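Table-setting tips from the software side of the bench

I write the planner for our table-setting job, which means I spend more time arranging placemats than I ever did at home. Oi-ling Wan asked me to put my bench habits in one place, so I'm doing it while the coffee's still hot!

Start with the mat

Everything in my code hangs off the placemat. The plate goal, the knife goal, all of it gets worked out from the mat's corners, so if the mat is skewed the whole dinner is skewed. Stripes help a lot — the line finder locks onto them and I get the angle almost for free. Just check which way is "front," or you'll be setting dinner for the person across the table (I've done it twice).

Dark dishes on a pale table are kind to the segmentation. Cream on white is a pain, so give the tray its own threshold and don't share one with the plate.

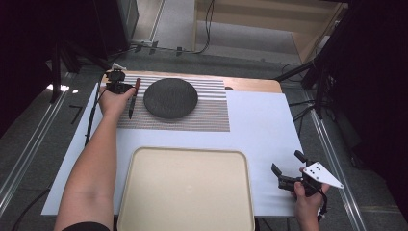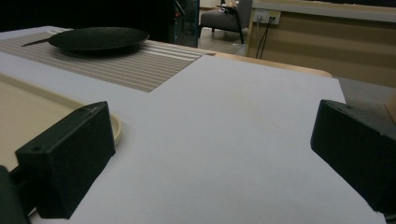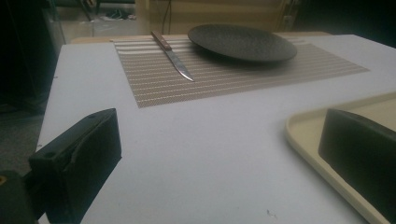
Striped mat, dark round piece on top, pale tray nearer the front.

Label the dish by where it sits

My classifier used to flip between "plate" and "pan" whenever the viewing angle got low. I quit fighting it. Now Paltimlow, our little labeling tool, stores one track for "round dark thing on mat" and lets the name settle later.

Slow down near the tray

I cap the approach speed inside 3 inches of any raised rim. Kumudini Siriwardena wanted a fancier cost term, and maybe she's right, but the cap took me one line.

Replay before you retune

Keep a folder of 19 awkward runs and replay them after every change. Mine catches more bugs than 400 easy ones did. And write down which planner version made each log — I lost most of September to that one.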